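Cavusow review: a photo sorter for people with too many photos

I have never been good at tidying up my photos. I take five shots of everything, mean to delete four of them and then don't, and when my sister-in-law Saranya Nadar asked for one picture from a September weekend away I scrolled for so long that my tea went cold. So I finally tried Cavusow, a desktop program that looks through your folders, groups the near-duplicates and suggests which one to keep.

I pointed it at a folder of 700 pictures on my old laptop and went off to hang out the washing. It was done in 21 minutes, fan roaring the whole time.

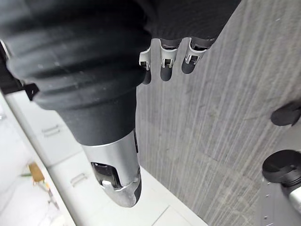
Setting it up

Pretty painless! You choose a folder, pick how fussy you want it to be (there's a slider from one to 10, I left mine on 5) and press Start. It doesn't ask for an account, and nothing gets deleted until you say so - the rejects go into a holding folder you can empty whenever you feel brave. My one grumble is that the slider has no labels, so you're guessing what a 5 means until you've run it once.

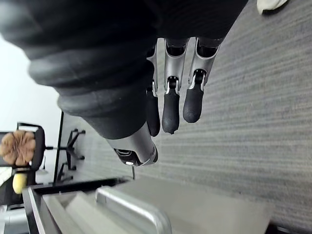 The grouping is the best bit. It caught burst shots, copies with different file names and even a few I'd cropped and forgotten. Its favourites mostly matched mine, though it has a real thing for bright colours and kept passing over a lovely grey beach shot I'd have printed. You can overrule it with one click, and I did, a lot. Groups come up side by side and you can zoom them together, so checking who blinked is quick.

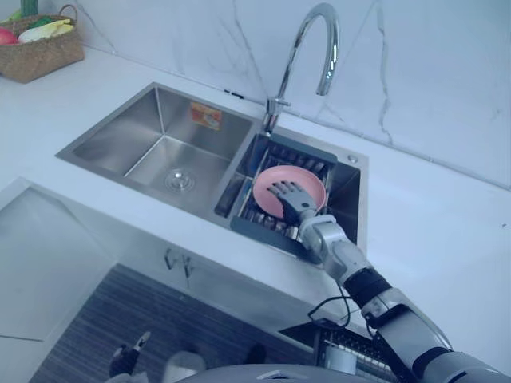

The kitchen sink and tap

It's weaker on indoor pictures. Anything taken under a yellow bulb got marked as blurry, even when it was sharp, and I couldn't find a way to turn that off. Pascal Kröger, who put me on to the program, has the same trouble and just unticks the blur check altogether.
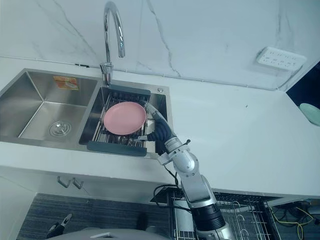
Would I keep it?

Yes, I've paid for it. The free version stops after your first folder, which feels a bit stingy, but the full one is a single payment and I'm sick of subscriptions. If your photos are already organised you won't need it. Mine are getting there, and Saranya has her picture. Next up is the external drive, once I remember which drawer it's in.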